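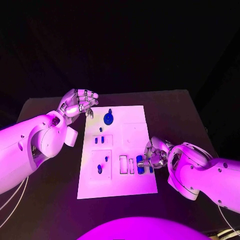
Is the two-arm cell at Dundovden ready for regular use?
For short sessions, and I'd like one more month of careful upkeep before we call it finished.

Hi Isabelle, this is my update for 25 February 2022. The Li grant money has mostly gone into parts and my own hours, and I'm pretty happy with where we are! I've been through the finger joints on both hands, snugged up every shell screw I could reach (there are a lot of them) and redone the zero positions from scratch. The left wrist was the fussy one -- it kept drifting after 40 minutes of running, so I swapped the encoder and now it holds for a full 90.
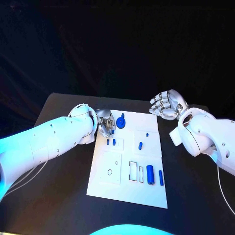
Both arms over the task board, right hand open.

I also wrote a proper start-up routine. Arms go to rest, hands open and close, then each one visits its own side of the board before we let it pick up anything. The blue parts are small and a thumb that's even slightly out will fumble them, so the hand check comes first now. Ketico sold us the spare finger tendons, and I've spent $175 on those so far.

The cables still bug me. They're long enough, but I want strain relief at both wrists before we move to longer runs -- Dandard has quoted for the clips and I'm waiting on a delivery date.

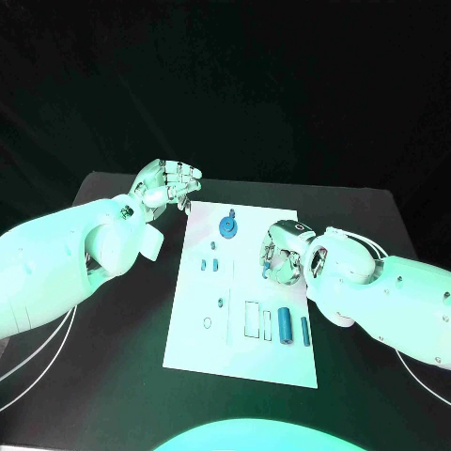 What's next

Fit the clips, regrease the elbows, then run 3000 grasp cycles with the same parts and log every drop. I'll send you the log when it's done, along with the Dandard invoice.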